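작업 노트 / 12월, 밤 9시 40분부터
마밀리스(Mamilis) 7화 자막 및 영상 정리

지난번 노트에서 이어 쓴다. 6화까지는 납품용 폴더로 옮겼고, 7화는 대본 받아쓰기만 된 상태로 남아 있었다. 오늘 할 일은 싱크 다시 맞추기, 용어 통일, 엔딩 구간 색 확인. 색은 결국 다 못 했다.

원본은 90분짜리 테이프에서 뜬 것이다. 6화 뒷부분부터 8화 앞부분까지 한 파일로 붙어 있어서 먼저 잘랐다. 7화 시작점은 오프닝 첫 검은 화면 다음 프레임으로 잡았다. 예전에 Yasir Lodhi가 잡아 둔 컷 포인트가 있길래 비교해 봤더니 두 프레임 차이가 난다. 6화까지 전부 Lodhi 기준으로 했으니 7화도 그쪽에 맞췄다. 내 기준이 더 깔끔해 보이긴 하는데 한 화만 다르면 나중에 합칠 때 골치 아프다.

잡음 제거는 Cirkinon으로 돌렸다. 설정은 6화와 같게, 시간축 강도만 한 단계 낮췄다. 7화는 눈 내리는 장면이 길어서 6화 설정 그대로 쓰면 눈송이가 잡음으로 잡혀 지워진다. 한 단계 낮추니 눈은 남는데 대신 어두운 복도 장면에서 지글거림이 좀 보인다. 구간별로 나눠 걸면 되지만 경계에서 질감이 튀는 게 더 거슬렸다. 일단 전체에 낮은 값으로 통일. 의견 있으면 아래에 적어 주기 바람.

싱크
자막은 전부 776줄. 6화보다 많은데 중반 식당 장면에서 여러 명이 동시에 떠들어서 그렇다. 받아쓰기 파일의 타임코드가 처음부터 700밀리초 밀려 있었다. 일괄로 당겼더니 전반부는 맞고, 아이캐치 이후에 다시 조금씩 벌어진다. 광고 자리를 잘라낸 부분에서 음성과 영상 길이가 어긋난 것으로 보인다. 아이캐치를 기준으로 앞뒤를 나눠서 따로 맞췄다. 뒤쪽은 손으로 확인하면서 옮겼고 시간이 꽤 걸렸다.

식당 장면은 화면 위쪽에 한 줄, 아래쪽에 두 줄로 나눴다. 위쪽은 옆 테이블 손님들 대사. 줄거리와 상관없는 말이라 빼자는 이야기도 있었는데, 9화에서 그 손님 중 한 명이 다시 나와서 같은 농담을 한다. 여기서 빼면 9화 대사가 뜬금없어진다. 넣는 것으로 하고, 글자 크기만 조금 줄였다.

용어
- 우르노(Urnow)는 마을 이름이면서 주인공 할머니가 운영하는 가게 이름이기도 하다. 5화까지 가게 쪽은 '우르노 상회'로 적었으니 그대로. 대사에서 그냥 '우르노'라고만 하면 문맥 보고 결정한다. 7화에서는 역 플랫폼 장면 한 군데가 애매했다. 기차를 타고 가는 이야기라 마을로 처리.
- 부토(Bhutto)는 고양이 이름. 받아쓰기에 '부도'로 된 곳이 섞여 있어서 일괄 수정. 수정하고 나서 '부도가 났다'는 대사까지 '부토가 났다'로 바뀐 걸 발견하고 되돌렸다. 일괄 수정한 뒤에는 반드시 전체 훑어볼 것.
- 할머니 말투는 6화와 같이 짧은 반말. 손님 앞에서만 존댓말로 바뀐다.
- 주인공이 언니를 부르는 말이 원문에서는 이름인데 우리 쪽은 4화부터 '언니'로 가고 있다. 후반 말다툼 장면에서만 이름으로 부르게 했다. 원문에서 그 부분만 호칭에 붙는 말이 떨어져 나가기 때문에 차이를 살릴 방법이 이것밖에 안 떠올랐다.
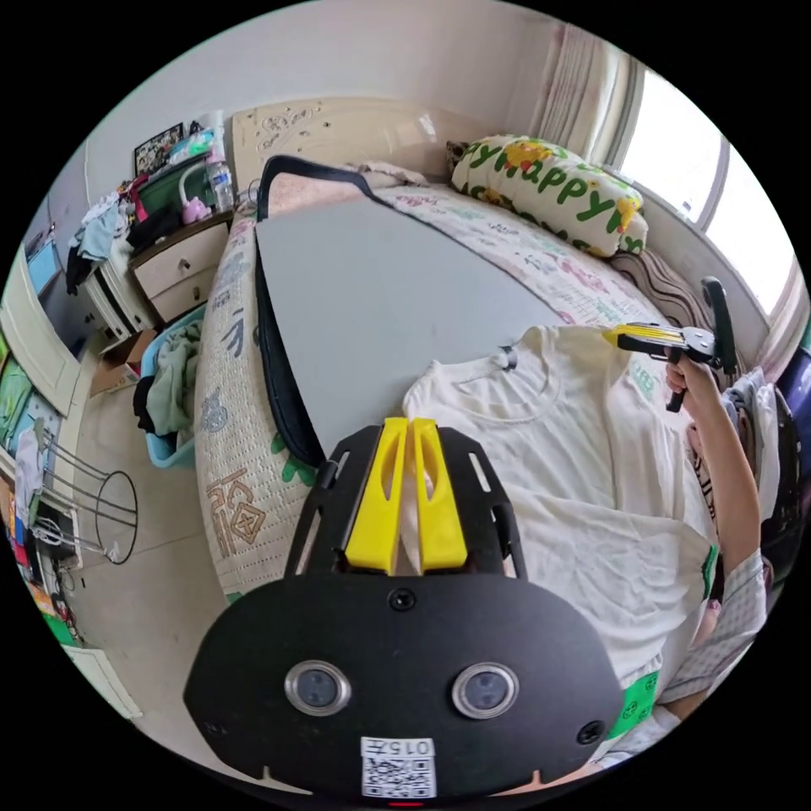

펼쳐 놓은 흰 티셔츠, 밑단 쪽에 초록색 프린트

내용 메모
번역하는 사람마다 이 화의 해석이 달라서 적어 둔다. 7화는 언니가 집에 돌아오는 이야기인데, 왜 돌아왔는지 대사로는 끝까지 나오지 않는다. 전반부에서 언니가 가게 문을 열고 "아직 그 전구네"라고 하는데, 받아쓰기 초벌에는 "아직도 그 전구야?"로 되어 있었다. 묻는 말로 하면 따지는 느낌이 강하다. 목소리는 거의 혼잣말에 가깝게 들려서 평서로 바꿨다.

말다툼 장면의 "알고 있었잖아"는 주어가 없다. 할머니가 알고 있었다는 말인지 동생이 알고 있었다는 말인지 화면만 봐서는 정해지지 않고, 8화 첫 장면을 보면 할머니 쪽이 맞는 것 같다. 그래도 자막에서는 주어를 넣지 않았다. 우리말도 주어 없이 되니까 굳이 먼저 밝힐 이유가 없다. 영어 쪽 작업자는 곤란할 텐데 그건 그쪽에서 정하면 된다.

부토가 지붕에서 내려오는 장면에는 대사가 없고 라디오 소리만 깔린다. 라디오는 일기예보인데 절반쯤 묻혀서 안 들린다. 들리는 부분만 괄호로 넣었다가 지웠다가 다시 넣었다. 폭설 예보가 다음 장면의 기차 지연과 이어지니까 넣는 게 낫다고 판단. 안 들리는 부분은 지어내지 말고 말줄임표로 처리.

노래
삽입곡이 한 번 나온다. 가사 자막은 기울임으로, 번역만 넣고 발음 표기는 넣지 않는다. 후렴 둘째 줄의 동사가 '기다린다'인지 '기다렸다'인지 음이 늘어져서 구분이 안 된다. 테이프 음질 문제도 있다. 음반 속지가 있으면 바로 해결되는데 우리한테 없다. Lodhi가 예전에 사 둔 것 중에 있을지도 모른다고 해서 물어봐 놓았고, 답이 올 때까지 '기다린다'로 둔다. 파일 안에 주석 달아 놓았음.

엔딩 색
엔딩 구간이 본편보다 붉다. 6화 엔딩과 나란히 놓고 봤는데 6화는 이렇지 않았다. 같은 그림이니 색이 같아야 할 것 같은데, 테이프 끝부분이 아니라 중간이라 테이프 상태 탓이라고 하기도 어렵다. 캡처할 때 설정이 바뀌었는지 로그를 봐야 한다. 로그는 작업실 컴퓨터에 있고 오늘은 못 봤다. 임시로 빨강만 조금 내린 버전을 따로 저장해 두었는데, 하늘이 탁해져서 마음에 들지 않는다. 6화 엔딩을 그대로 가져다 붙이는 방법도 있지만 스태프 이름이 화마다 조금씩 다르다. 7화는 작화 쪽 이름이 바뀌어 있다. 붙이면 안 된다.

글꼴
지난번에 바꾼 글꼴에서 '뷁' 같은 글자가 빈 네모로 나온다는 말이 있었는데 7화에는 해당하는 글자가 없다. 10화에 술 취한 아저씨가 이상한 소리를 내는 대사가 있으니 그때 다시 확인. 외곽선은 눈 장면에서 흰 글자가 묻혀서 조금 두껍게 했다. 7화만 두꺼우면 이상할까 싶어 6화에도 적용해서 돌려 봤는데 차이가 거의 안 느껴진다. 6화는 건드리지 않는다.

남은 것
- 캡처 로그 확인하고 엔딩 색 다시
- 삽입곡 동사 확인
- 식당 장면 위쪽 자막, 작은 화면에서 읽히는지 볼 것
- 8화 시작점도 Lodhi 기준으로 자르기
- 용어 파일에 '우르노 상회' 항목 추가 (계속 잊어버림)

새벽 1시 10분 추가
처음부터 끝까지 한 번 돌려 봤다. 오타는 눈에 띄는 대로 고쳤다. 플랫폼 장면에서 자막 한 줄이 컷을 넘어 다음 장면까지 걸쳐 있어서 컷에 맞춰 줄였다. 읽는 시간이 빠듯해져서 문장도 줄였다. "눈이 그칠 때까지는 여기 있을 수밖에 없겠네"를 "눈 그칠 때까진 여기 있어야겠네"로. 말다툼 뒤의 긴 침묵에는 아무것도 넣지 않았다. 초벌에 '(한숨)'이 들어가 있었는데 들리니까 필요 없다.

파일은 7화 폴더에 저장했고, 엔딩 색 임시본은 이름 뒤에 '임시'를 붙여 놓았다. 그건 합치지 말 것.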